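Notebook, 27th November
Tile bench – panels, grout and the sorting of small bits
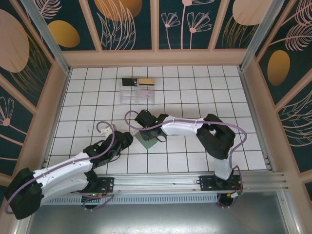 Started the week on the enclosure again, and I am happier with it than I was when I wrote the last entry (which I have just reread and which was mostly grumbling about grout). The dark grout has been in long enough to judge now and I like it. I had argued for pale gray, and I was wrong. With white tile the dark lines give you something to square up against when you set a piece down, and they don't show every smudge the way I think the gray would have.

The panels. We went back and forth for ages between the plain stock from Brurar and the botanical print, and I'm so glad we held out for the botanicals. The dark teal makes the whole corner of the shop feel like somebody's sunroom, and the peach-pink framing warms it up – I was afraid it would look like a nursery, but next to the teal it's lovely. Prilletti supplied the print sheets. Their sample book is still on the shelf over the sink if anyone wants to look at the other colorways before we do the second enclosure. Please put it back flat, the spine is going.

Note on the framing paint: I got through nearly 2 cans, more than I had planned for. First coat soaked in badly on the side walls. Sanded with 400 in between, wiped down, and the second coat went on like cream. Tried a scrap with 1000 just to see and it was too slick, the paint slid about on it, so stick with 400.

Wiped the tiles with plain warm water and a drop of dish soap. No vinegar on the grout, please, I know it's tempting.

Small parts: the clear compartment tray stays at the back, a bit left of center. I tried it along the right wall on Friday and kept knocking it with my sleeve. I'd still like to label the compartments, but tape on clear plastic goes yellow and gummy and then somebody (me) spends an afternoon with a rag and rubbing alcohol. Maybe a paper slip underneath? Will try it.

The green square is the one I want to keep for the color comparison. It is a muted green, softer than the Beaudoin card led me to expect, and I think it sits very nicely with the teal. Against bare white tile it looks a shade grayer than it does in the hand, so look at it both ways before you decide you don't like it.

Order from Vineck is number 106, still open. It has the spare grout and the edging strip on it, and they are saying early December. I'll call if it hasn't shown up by then.

To do:
Touch up the framing at the left corner, low down
Second coat of sealer on the grout
Find the lid for the tray
Ask about a better lamp for this end of the shop, the afternoons are getting so dark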